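Brasstead open workshop, Mar 7, 2018

The Brasstead workshop opens its doors twice a year, and its heating, I think, about as often. I kept my coat on and went straight to the back table, where the Vurus build lives. It is a robot hand, black in the fingers, and its members have been at it for 11 months of evenings.

The job of the night was a hold on a clear plastic water bottle beside a small paper cup, with curry roux and a bag of snacks further along for anyone who fancied harder work.
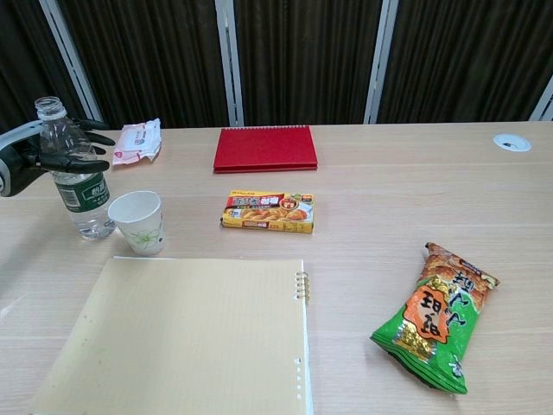

Berwyn Rowlands reckoned the bottle was the easy part, and that I should ask about the wiring. I did. It took him 12 minutes to answer, two of them spent looking for a pen. The first set of finger cables was too thin, the second too stiff, and the third is on order from Jeren.

Tea was 10 pence, into a tin. The next open evening is in April, when the thumb should have its new motor. Bring a jumper, and park behind the tyre place.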